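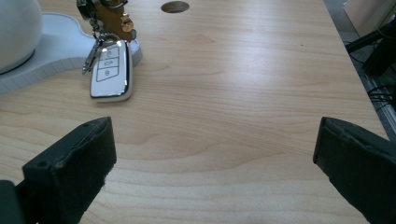
Nusungate is a rehearsal and recording studio in Eltau, open to bands, duos and people who just want to make some noise on their own. These are the questions we get most by email. One comes up every week: what do we send you for the sleeve if we're pressing a CD? A flat, evenly lit photo, please. A pale wooden tabletop makes a good plain background, with its soft grain and the odd darker swirl, but bright light glaring across the middle of it, as it does here, will bleach out any lettering you put on top. Turn the table away from the window or wait for cloud.

Studio > Bookings > FAQ

Frequently asked questions
Updated October 4, 2020
Reading time: 2 minutes

How do I book?
Email us with the date you want, how many of you there are and whether you are rehearsing or recording. We reply within two working days. The slot isn't yours until you have had a confirmation from Lejla Mladenović.

How long is a session?
Rehearsals are booked in blocks of two hours. Recording is by the half day (six hours) or the full day (12 hours, with a break for food). Setting up and packing away come out of your time.

What is included?
Both rooms have a drum kit, a bass amp, two guitar amps and a vocal PA. Bring your own cymbals, snare, kick pedal, leads and sticks. The upright piano is in the Bucur room only and is tuned every October and again in spring. If you need it tuned specially, you pay the tuner.

Can I bring my own engineer?
Yes. They need to come in for an hour beforehand so Borislav Ionescu can show them the desk and patch bay. There is no charge for that hour.
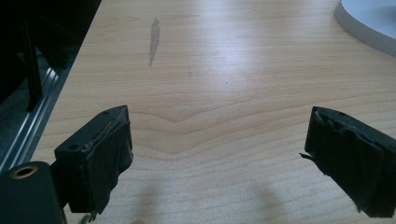

Can we tape things down or mark up the gear?
On the floor, yes, with cloth gaffer tape only, and take it up before you leave. On amps, stands and the piano, no. Black tape wound round and round a block, as in the photo, soon creases and bunches along the edges, and once a loose end starts to curl it catches on cables and sleeves. If a stand won't grip, tell us and we'll swap it. Leads can be labelled with a single turn of tape near the plug.

How do we get our recordings?
You get a download link with the rough mixes and the separate tracks, as WAV files. We keep a copy for six months, then delete it. A drive of your own is a good idea for longer projects.

Do you do mixing and mastering?
Mixing, yes. Mastering we send to Induretti, who bill you directly. Ask them for a price before you book your pressing.

Do you own any of our music?
No. You pay for the time and the recording is yours. A credit on the sleeve is welcome.

Can you help with CDs?
We place small orders for bands who record here, up to 900 copies. Artwork has to be with us before the order goes in, and changes after that cost extra.

What if we have to cancel?
Rehearsals can be moved free of charge up to the day before. For recording days we keep the deposit if you cancel in the last two weeks, unless we can fill the slot.

Is there parking?
You can unload in the yard, then please move to the street. The gate is locked at night.

Contact Nusungate, Eltau | © 2020 Nusungate | Back to top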